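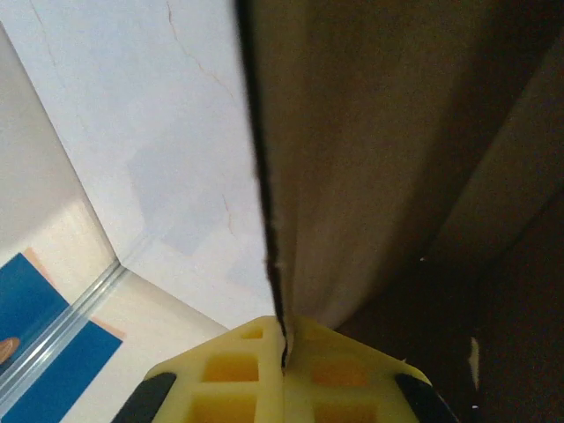 So, the equipment budget for next year has to be in shortly and I've promised to think out loud on here about the gripper question, as several of you asked how a small packaging workshop even begins to plan for one. Grab a tea, I do go on a bit. The job we want help with is the dull one: picking up flat, stiffish sheets on their edge and standing them where we need them. Those pale yellow fingers with all the little square pockets are the sort I've set my heart on, and you can see how they close up on either side of a thin edge and hold the panel upright between them. The frayed bit just above the grip is the kind of edge we deal with all day long, so I was very glad to see something soft-looking next to it.

First thing I'd say to anyone starting out: price the fingers separately from the arm. I didn't, the first time, and I had a lovely tidy number that was wrong by the end of the week. The arm is the big line on the quote, so your eye goes straight to it, but you buy the arm once and you buy fingers again and again. I've put in for 2 spare sets from the start and I won't be talked down.

We've had quotes from two firms, Bollarent and Kunus. Both were perfectly pleasant to deal with. Bollarent came in lower on the day but left out the mounting plate, the training and the delivery, and by the time I'd added those back in there was hardly a biscuit's worth between them. Kunus put everything on one page, and I can't tell you how much I warmed to that page.

A word on leasing, as it came up in the replies last time. We did look at it quite seriously. The monthly figure is very tempting when you're a small outfit and the roof also wants doing (it does, it always does), but the lease we were offered ran well past the point where I'd expect us to want something different. If your work is steady and the same from one year to the next, you may well come out ahead. Ours changes every time a customer has a new idea about a box.

Now, floor space! Please, please measure it before you fall in love with anything. We're in one of the old units at Hullik, with walls that aren't quite square to each other and a doorway that was clearly built for narrower times. I spent a whole afternoon on my knees with masking tape marking out the reach of the arm, and then had to move the tape because I'd forgotten that people need to walk past with trolleys. The tape is still down and we've all got used to stepping round a machine we don't own yet.

I should also mention power and air, because somebody will ask. The fingers we want don't need compressed air, so I've crossed the compressor off the list, and that was a happy moment for me and for everyone who would have had to sit next to it. We do need a new socket run on the far wall. I've put that under building works, where I've been told it belongs, though I suspect it will come back to me.

The bit I found hardest was working out what it saves. I'd started with a grand spreadsheet, 11 columns across, and I kept adding to it every evening until I couldn't remember what half of them were for. In the end I rubbed most of it out and kept two questions. How long does a person spend standing sheets up in a day, and what would they be doing if they weren't? The second one made for a much nicer chat with the team than I'd been expecting. Quite a few of them would like more time on samples.

For comparison I rang a chap's workshop over at Agyeman, who put theirs in last November, and they were ever so generous with their time. Their advice was to keep a bit of money back for the first few months, for all the brackets and trays and bits of foam you don't know you want until you're using the thing. I've added a line called "odds and ends" and made it bigger than looks respectable.

Where we've got to, then: one arm, the fingers, the spares, the socket, the training and my odds and ends. It goes in as a single request so that no one can approve the arm and turn down the fingers, which I gather has happened elsewhere and must have been a very long year for somebody.

If you've bought fingers like these for card or thin sheet, I'd dearly love to know how long a set lasts you before the grip goes. Rough answers are fine, I've got the spreadsheet open again.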